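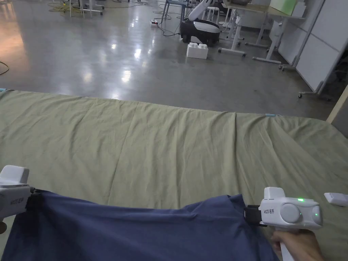
Sille Arnardóttir

Teaching a robot to fold a towel is slow work, and most of the cost is in the examples it learns from. In a study finished in December, our group at Dostis compared two ways of choosing those examples. The method is called Stellisix. It scores each recorded fold by how much the cloth changes shape between one grasp and the next, and it keeps only the folds that teach the model something new.

The folds are made by a person who holds one gripper in each hand. A navy blue cloth is lifted, brought over and laid down on a green sheet, and then the next one begins. We collected 2,751 folds in this way and the method kept 2,000 of them.

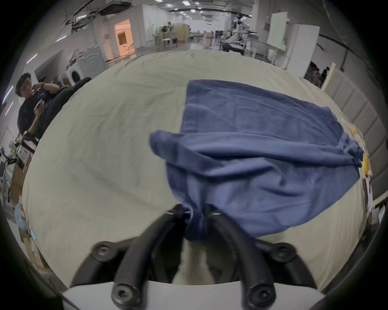
Steltik Department of Handling Research

The model trained on the smaller set folded as well as the model trained on everything, and it was better at one thing: finding a corner again after losing it. Sille Sveinbjörnsson, who planned the tests, believes that the full set had too many easy folds - the model saw so many flat towels that it learned little about crumpled ones.

The hard part of each fold is the moment when two fingers close on a corner. If they take too much cloth, the edge bunches and the next grasp is a guess. We therefore asked the operators to leave the cloth rumpled

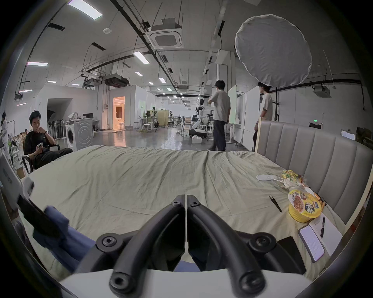 between folds, and to start from whatever shape it had. This made the sessions longer, but these starts got the highest scores.

There are limits. We used cloths of one color, and the result may not hold for shirts or for anything with sleeves. Thin fabric was not tested.

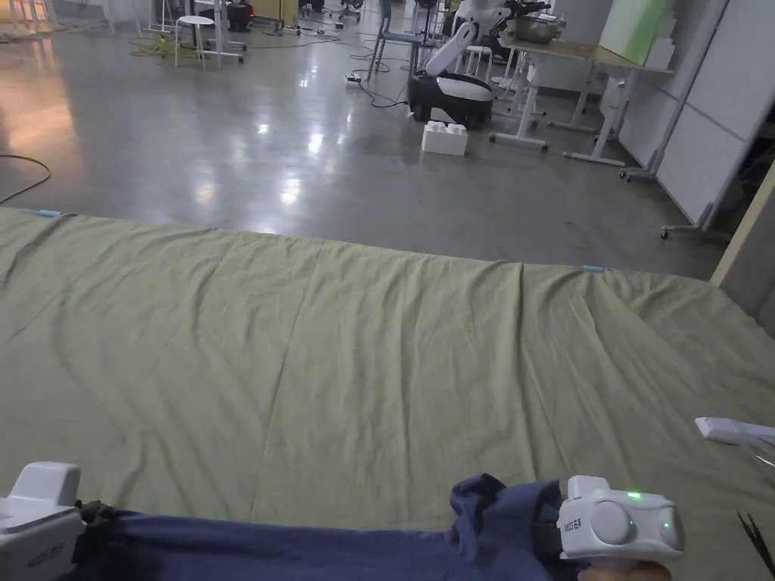 What comes next

The Holst group will repeat the test with 2 new fabrics in the spring. We also want to score the folds while they are being recorded, so that an operator can stop early when a session adds nothing new.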